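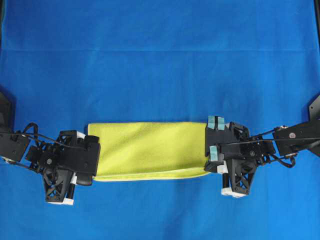

Hi again, me with the fuel card that won't behave. Ticket still says "pending customer," so I'm the customer, and I'm pending! I've had a Hapeta card for my delivery van since July and it worked great at every diesel pump until last week. I do linen deliveries for small motels (think towels, lots of them) and I fill up at the Skevau station in Fodden because it's the cheapest diesel on my route. Now the pump takes the card, asks for the odometer, thinks about it for a while, and then says SEE CASHIER. The cashier says the card is fine. So round and round we go.

What I tried before writing in:

Wiped the card and tried again. Same thing.
Tried a different pump, the one closest to the road. Same thing.
Went to the Skevau in Liltimden on the way home. Same message, different cashier.
Used my own debit card at the same pump. Worked right away, so I don't think it's the pump.

Update, same day
Your chat person asked me to check my limits in the app. Daily limit shows 86 gallons, and I've never come close to that, my tank doesn't hold anything like it. The balance looks okay too. Under "Vehicle" it says my last odometer reading was 3,440, and that's just wrong. The van has a lot more on it than that. I must have missed a digit at the pump the time before, it was raining sideways and I had my gloves on. Could that be it? I typed the real number this time and maybe your system thinks I drove across the country twice on one tank.

Update, after the phone call
Okay, so the phone rep says yes, the odometer check is what's turning me down. The jump is too big, so it locks the card at the pump but the balance screen doesn't mention it anywhere. After 3 tries it also puts a hold on for fraud, and that's a separate thing that a separate department has to take off. (Could the app please just say "odometer doesn't match"? I'd have fixed this standing at the pump.) She corrected the reading on her end and passed the hold along to the other team.

December 23, 2022
Tried again this morning in Fodden before my first stop. Got further! It took the odometer, let me pick diesel, and I pumped until it shut off at about 953 cents, so nine dollars and change. Then it stopped dead. I paid for the rest with debit and have both receipts if you want them. I'm guessing there's some kind of small test limit left over from the fraud hold?

Still open on my side:
Please take off whatever is stopping the pump early.
Please check that I'm getting my per-gallon discount on the part I paid by debit. The rep said she'd put in a note, and I can't see a note anywhere.
Is there a way to turn off the odometer question? I've only got the one van.

I'm driving through Monday and Tuesday as well, motels don't close for the holidays, so a text is better than a call. I'll fill up in Liltimden next time and post what happens in here.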